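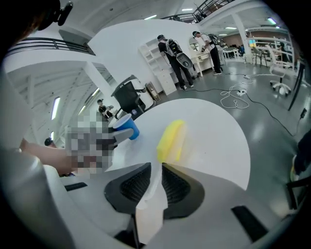

The first time Mwanaisha Rweyemamu cocked the shutter on a Chauvin folder, she says, she wound on and shot the whole roll before lunch. I believe her! These small medium format cameras came out of the Trandthorpe works in a run of 1,175, and every one I've handled has had that same lovely, oily click.

The one to look for is the late version with the 65mm Firnen lens. It's a wide, four-element design, a bit soft in the corners at full aperture and beautifully crisp by f/11. Shutter speeds top out at 1/300, so slow film is your friend. 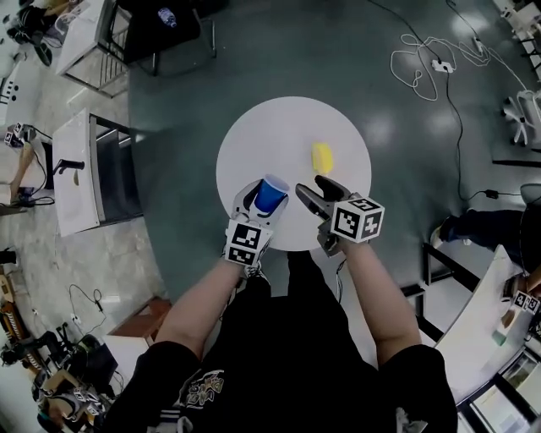 Blue cup in the left gripper, yellow block on the table.

Check the bellows first. Take a flashlight into a dark closet, open the back and look along every fold for pinholes. Then look at the front element – the early Uvoline coating has a pale violet tint and marks very easily, so go gently with the cloth. Rweyemamu had hers recoated in October and regrets it a little. She misses the flare. 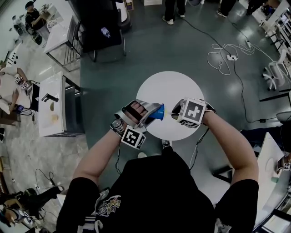 Two grippers and a small blue funnel shape over the round white disc.

Cases turn up separately, usually with the strap gone. Spare take-up spools are harder to find, so if the seller has one, grab it.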